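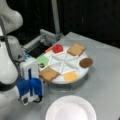
Page last changed: March 2021

Ilcombe Newspaper Index list
Subject: Re: Married names and the L–R drawers
From: Marcela Koubek
To: ilcombe-index

Wenceslao wrote:

> I've been through the first of the L–R drawers and I'm stuck on the same
> thing Khang ran into last summer. The women who married are filed under
> the husband's name, but only when the card was made from a wedding notice.
> If it came from an obituary the card is usually under her own first name,
> and if it came from the school pages it's the maiden name with nothing to
> connect the two. I have one woman who is on five cards under three
> headings. Do I make one entry or three? The guide says "enter the name as
> it appears on the card," but that was written before we decided people
> should be able to find each other's relatives in it.
>
> Also, what do we do with the cards that say only "see Grange"? There is
> no Grange drawer that I know of.
>
> Wenceslao

You should make three entries and link them. I know that is more typing. The trouble with a single entry is that we would be deciding that all five cards are the same person, and with the wedding cards we often have nothing to go on except a street name. I merged two Ada Prossers in my first year on this and it took a letter from a granddaughter in Oregon to get them apart again. The link field can be taken out later without touching the entries. A merge can't be undone unless you kept the old file, and I hadn't.

The guide does need changing. I have rewritten that section and would like comments before Poonam puts it up with the rest. The wording is below.

1. Enter the name exactly as it appears on the card, including "Mrs." and the husband's first name if that is how the typist did it. Don't expand initials. "Wm." stays "Wm."

2. If you believe two cards are for the same person, put the second card's number in the Related field of the first, and the other way around. Give your reason in Notes, in a few words: "same address," "same parents," "named in obituary." If the only reason is that the names match, leave Related blank.

3. Maiden names go in the Other Name field only if a card gives one. Please don't add them from the census or from family trees online, even good ones. We can do that as a separate project someday, and Rocío has already said she would like to.

4. Pencil additions on the cards count as part of the card, but mark them with a P in Notes. Most of them were made by one librarian in the fifties and they are reliable. The ones in green pencil are later and I would not trust the dates. 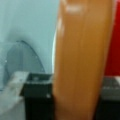 5. Spelling mistakes by the newspaper stay in. Spelling mistakes by the typist also stay in, and it's usually impossible to tell which is which until you pull the microfilm. If you have pulled the film, say so in Notes and give the page and column.

6. A card with no date gets 0000 in the year field. Leaving it empty makes it drop out of the sort, and we lost sight of 166 cards that way before Khang found them.

On "see Grange": there was a separate box for the Grange, the lodges and the church societies. It was in the library's back office until the move and then it went with the framed maps to Mokgethi Hall. I asked for it twice and got the maps both times. Rocío has a key now and will look in July when the hall is closed for the floor. Until then enter the card as it stands, put "Grange" in the See Also field, and go on to the next one. I count 7 of these in the drawers I did, so it isn't holding up much.

For those who asked where we are overall, the L–R drawers hold 1,284 cards by Khang's count. A–K is finished except for proofreading. S–Z hasn't been started, and I would rather we didn't start until the wording above is settled, so that we have one set of drawers done a single way from beginning to end.

One more thing about the film. The Grivasell reader is the one to use for anything before 1910 — the other one cuts off the outside column, and the outside column is where the Ilcombe paper ran its personal notes. If somebody is already on it, the Gistwood branch has the same reels up to the end of 1904. You have to ask for them at the desk. They aren't in the catalog.

Comments on the wording to the list, please, and not only to me. If you would like to claim a drawer, write to Poonam, who keeps the sign-out sheet. Wenceslao, carry on with the one you have and do the three entries.

Marcela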